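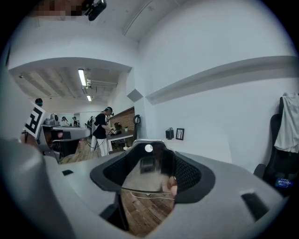
Hamilton, Ontario, October

Print this page | E-mail this page

Progress report to Grostel: household chores trial, second period

Maite Benítez asked for a plain answer on whether the Druvard arm is ready to go into homes. It isn't, and I would not put a year on when it will be.

We logged 2672 attempts this period, against 2578 last period. Most were small pick-and-place jobs on the white work tables: put the box down here, pick it up there, hand it over. A fair share were done with the hand-held gripper, which means a person was doing the thinking. Those runs are useful for training. They should not be counted as the machine doing a chore, and I have asked Kobe Hendriks to take them out of the success rate before the next summary goes to your board.

The chore list has 27 items. The arm alone can manage four of them at a standard I'd accept from a teenager: clearing a cup, closing a drawer, moving a box to a marked spot and wiping a flat counter. Folding remains poor. A tea towel laid square gets folded; the same towel dropped in a heap gets pushed around until somebody stops the run. Anything with a loose cable on the floor is still off the list.

Yaqin Cui disagrees with my reading. She points out that drawer closing was hopeless in the spring, and she's right. My concern is that the gains come in the room where we train. When Marloes Van Loon moved the test to the Figueroa Street kitchen, the same drawer task failed more often than it worked.

Spending is on budget except for replacement fingertips, which ran over by $100.

For next period I propose we drop the laundry demonstration, keep the kitchen visits going, and hold off on the Cirnine licence until the drawer results improve outside our own space.

Anouk Meijer

E-mail the author | Print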